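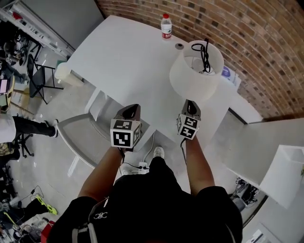 At the white table, with a water bottle on the far side.

Visit to the Flatwood paper mill, September

Our group went to Flatwood this year because the mill at Andidville had stopped taking visitors and Flatwood had started again. Elvia Mendoza made the arrangements. Ten of us signed up and all ten came. We met in the lot behind the grange hall at 7:30 in the morning and took three cars. The drive is mostly two-lane road and there was a long wait at the bridge, where they are redoing the deck one side at a time.

The mill makes cotton paper for printmakers and bookbinders, plus a line of heavy folders for archives. It is a small place. The main building is brick, with a newer metal one behind it for storage and shipping. You check in at a window on the side facing the river. They ask for closed shoes and no loose scarves, and they mean it. One of our people had to borrow a pair of boots.

Marama Sheehan took us through. She has run the beater room for a long time and started there. The beaters are oval tubs, each with a heavy roll at one side that drags the wet rag around and around and breaks it down. A load of cotton for the softer papers runs for four hours. The harder papers take longer, and she checks them by dropping a little pulp into a jar of clear water and holding it up to the window. If there are clumps it goes back for another half hour. There is a gauge for this too, on the wall, and she uses both.

The rag itself surprised me. I had expected old shirts. Most of it is cutting waste from sewing shops, baled and unprinted, and it gets sorted by hand anyway for thread and elastic. The bale we saw opened weighed 302 pounds according to the tag. They also use cotton linters, which come in thick sheets like blotter and are easier to handle. Xóchitl Cuevas asked which makes the better paper. Marama said rag for strength, linters for bulk, and that most of what they sell is a mix.

From there we went to the forming room. The machine is a cylinder mould, older than the building it sits in, bought from a mill called Villalobos when that one closed. A wire-covered drum turns in a vat of thin pulp and the sheet forms on the outside of it. A felt picks the sheet off and carries it to the press. It is slow enough that you can walk alongside and keep up. The watermark is sewn onto the wire in brass, and changing it takes most of a shift. It is loud in there, so we got the explanation in the hallway first and then went in and looked.

Drying is done two ways. The folder stock goes over steam cans. The print papers are hung in the loft, which is up a steep stair with a rope rail. Two of our group stayed down. The loft has shutters all along both sides that are opened or closed by hand depending on the weather, and the sheets hang over waxed ropes. It smelled like clean laundry.

Lunch was in the room over the office. You can bring your own or order a box for $10. I had the egg salad, which was fine. The coffee was weak.

The afternoon was shorter. Jaxon Fehr showed us the finishing room, where every sheet is held up and looked at on both sides, then put in one of three stacks. Seconds are sold in the mill store by the pound. I bought a bundle of Gavura, their cream printing paper, and have since found only two sheets in it with anything I would call a flaw. The store takes cards now.

Some notes for anyone going next year. Call well ahead, as they only take groups in spring and fall. Parking is on gravel and slopes toward the river. There is one restroom and it is at the far end from where the tour starts. The loft can be skipped without missing the rest.

Xóchitl Beltrán has the sample book they gave us and will bring it to the next meeting.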